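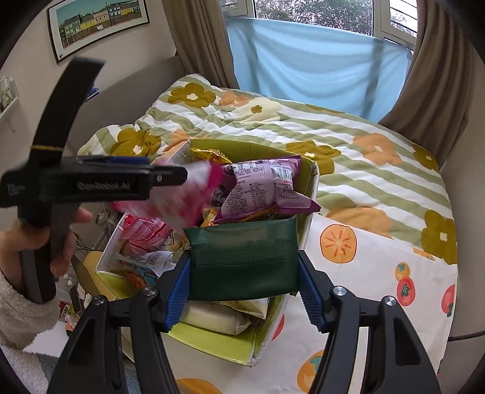
Gauthier Hill Garden Club – Seed Saving Section – Member Board

Thread: Storing leftover seed over winter, fridge or closet?

plotnine
I have more leftover seed this year than I want to throw out. Tomatoes, pole beans, two kinds of lettuce, some onions and a lot of zinnias. Up to now I have kept everything in the original packets in a cardboard box in the spare bedroom closet. The closet is on an inside wall and stays near the same temperature as the rest of the house. My germination on the second year onions was bad last spring, and the lettuce was patchy. The tomatoes were fine.

Is it worth moving everything to the refrigerator, or is the closet good enough? We have one refrigerator and it is full most of the time, so I would have to give up a drawer.

marshhen
Closet is fine for tomatoes and beans. Onions are going to disappoint you the second year wherever you put them. I buy new onion seed every year and don't think about it anymore.

Lettuce I would put in the fridge.

dry_creek_dan
Fridge for all of it. I have kept seed in a glass jar with a tight lid on the bottom shelf for 12 years. I have pepper seed in there that still comes up well. Put the packets in the jar, put something in to take up moisture, close it and leave it alone. When you take it out, let the jar come up to room temperature before you open it or you will get water on the packets.

bell_and_vine
I disagree with fridge for all of it. A refrigerator is a damp place. If the lid isn't good or somebody in the house keeps opening the jar, you are worse off than with a box in a closet. I lost a whole season of saved bean seed that way. They went soft and then they molded. A closed box in a cool dry room has never done that to me.

dry_creek_dan
Then your beans weren't dry when they went in. That isn't the fridge's fault.

bell_and_vine
They were dry enough to crack with a hammer when I packed them. The jar was an old mayonnaise jar with a plastic lid, and I'll grant you the lid was poor. But most people are going to use whatever jar they have. The advice should work with a poor lid.

plotnine
I have canning jars with new lids, so I could manage that part. What do you use for moisture? I have some of the little silica packs from shoe boxes.

dry_creek_dan
Those are usually used up by the time you get them. Buy the kind that changes color, then you know when it needs to be dried out again. I dry mine in the oven on low. Powdered milk in a folded paper towel also works but you have to replace it.

marshhen
I use rice. Dry it in the oven first, let it cool in a closed jar, then put an inch in the bottom. It isn't as strong as silica but it's in the kitchen already.

tansyrow
Rice straight from the bag does next to nothing, so don't skip the oven.

On the original question, I think you should test before you rearrange your refrigerator. Take 20 seeds of each thing, roll them in a damp paper towel, put the towel in a plastic bag and label it. Set it somewhere warm. Check the lettuce after a week, the tomatoes and onions after two. If fewer than half sprout, buy new. If you get better than half but not great, sow thicker. February is a good time to do this because you still have time to order.

I did all my old packets last winter. The worst was parsnip with 2 up. The closet tomatoes were as good as new ones.

plotnine
That I can do. I assume zinnias are the same?

tansyrow
Yes. They come up fast, you will know in five days or so.

oldfence
Long time reader. Has anyone used the Plokarance seed tins? They have a rubber gasket and dividers. My sister-in-law gave me one and I can't decide if it's better than a jar. I also have a Fusell photo case, the kind with the small boxes inside, and the packets fit that very well.

marshhen
I have the Fusell case. It's good for sorting and bad for keeping moisture out. The small boxes snap shut but they don't seal. I keep it in the closet and it holds all my flowers. Some of the bigger packets have to be folded at the top.

bell_and_vine
I had a Plokarance tin and the gasket came off the second winter. I glued it back. It's a decent tin. I would not pay full price for another one.

dry_creek_dan
A jar costs less than either one and you can see what's in it.

bell_and_vine
Light is not good for seed, so seeing in isn't a point in favor.

dry_creek_dan
It's dark in a refrigerator with the door shut.

section_mod
Let's keep it on storage and leave each other's jars alone, please.

Two things for everyone. First, the spring swap list is open and there are 89 packets on it so far. If you are bringing saved seed, write the variety and the year on the packet. Last time we had a good many marked "squash" and nothing else, and those went home with the people who brought them. Second, the swap will be in the Bronamance hall again, the side room, same entrance as before.

oldfence
Can we bring store packets that have been opened?

section_mod
Yes, if they are folded over and taped and the year is showing. Nothing older than three years for onions, leeks or parsnips. I would like to make it one year, but that was voted down.

marshhen
It was voted down because three years is fine for leeks if they're kept cold.

tansyrow
Three is pushing it for leeks. Two at most, and I would test them.

plotnine
Reporting back on what I decided. Lettuce and the newer onions went into one canning jar with the color silica, bottom shelf of the refrigerator behind the pickles. Everything else stays in the box in the closet, sorted by when it gets planted. I threw out the oldest onions. I'll run the towel test in February and post what comes up.

dry_creek_dan
You left the peppers out of your list. Put the peppers in the fridge.

plotnine
I don't grow peppers.

Last reply 2021-12-23

Contact the Seed Saving Section | © Gauthier Hill Garden Club | Back to top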